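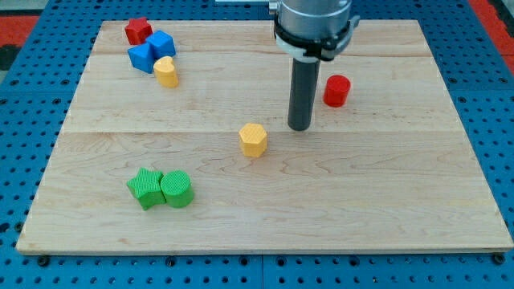

Eight blocks on the maple board, blue pegboard table

From: Szu-yu Lui
To: Gilosa users list
Date: December 16, 2022
Subject: Re: Stoper loses feed force when the leg is near full extension

Dear Clem and all,

Thank you for the detailed report. I answer below the quoted part.

Clem Dunstan wrote:
> We have two Gilosa stopers at Drernasness, both used for roof bolts.
> The older one drills well for the first half of the leg stroke, then
> the feed gets weak and the bit only polishes the rock. Changing the
> bit made no difference. The fitter wants to order a new leg. Has
> anybody seen this before we spend the money?
> Hose is 30 meters from the manifold. Serial ends in 1018.

We had the same trouble in October with one machine, and the leg was good. Please check first the seal on the inner piston. When it is worn on one side, it holds air in the lower part of the tube but leaks in the upper part, where the wall often has some scratches. You can hear it if the drill is stopped and the leg is under pressure – a thin whistle near the collar.

To look at the seal, close the air, bleed the hose, and take off the collar with the big hook wrench. Do not hold the tube in a vise without soft jaws. Ours was made oval in this way by a new colleague, and after that it was really necessary to buy a leg.

If the tube has only light scratches, Kwan-ho Pan polishes it by hand with fine paper and oil. He did 88 legs like this in our shop and wrote every one in his notebook. Deep scratches he does not try to save.

One more point about the hose. Thirty meters is fine for us, but we have the oiler close to the machine. If your oiler is at the manifold, the leg gets very little oil and the new seal will also not live long. We change the seal every 500 holes now, also when it still looks good.

Wing-sze Chuang asked me last month for the seal part number. I am sorry, I still have only the old one, from the Minano catalog, and I am not sure it fits the later legs. Maybe Wen-hsiung Siu can confirm?

Best regards,
Szu-yu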